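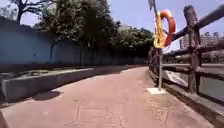 Stekell Path Range: coloured paving, kerbs and rail fencing

Stekell supplies surfacing and edging for footpaths, park walks and waterside routes. The range has three parts, which can be ordered together or separately: a stamped concrete surface, a low planter kerb and a post-and-rail fence. All three are made for paths used by walkers and light maintenance vehicles.

Surface

The surface is poured on site, coloured through, and stamped before it sets. Colours run from pinkish red to reddish brown. Two patterns are available, a faint seam and an irregular flagstone. Coloured concrete fades a little in full sun and stays darker under trees, so samples should be looked at outdoors before ordering. Fine surface cracks can be filled with Jutik jointing paste, order code 409.

Kerb and fence

The kerb is plain grey concrete with a flat top. It holds back a planting strip and will follow a gentle curve without special units. Standard units are order code 312, and end units are 294.

The fence comes with a dark brown finish. Posts are set in concrete footings and the rails are fixed afterwards – allow a full day between the two jobs.
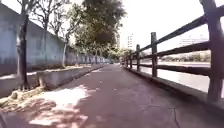

Reddish-brown paving with planter kerb, left, and timber-effect concrete fence, right.

Care

Sweep leaves off the path in autumn and again in December. Wash with clean water and a stiff brush. Do not use wire brushes or acid cleaners on the coloured surface. Check fence posts once a year for movement at the base.

Ordering

Send a sketch plan with the length, width and any bends marked. Haoran Duan in the Taipe office prepares quotations, and Abelardo Inga deals with colour samples. Delivery is by Enalport and takes up to 45 days from the date of order.

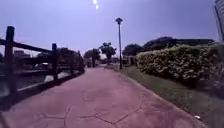 Can the kerb be fitted to a path that is already in use?
It can, provided there is firm ground beside the path. Close the section while the bedding sets.

Page updated 2 Feb 2023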